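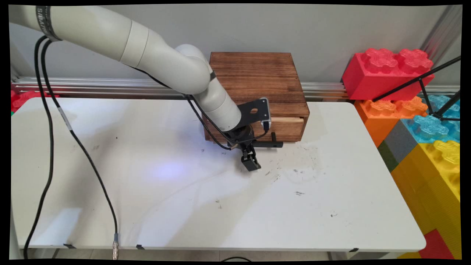 Ticket 2581: Neltov fingers vs Multero fingers, drawer pull
Status: open

Right, swapped to the Neltov set this morning and reran the drawer job, 16 goes. The Multero ones slipped off the handle twice, these haven't yet (lovely!), but the wrist camera now drops out whenever the elbow bends far. I've reseated the plug, no change. Hạnh, could you send me a longer cable? I'll leave the speed at 800 till it comes.

Update, 4 pm: longer cable in, still drops out. Trying Dörte's old driver next.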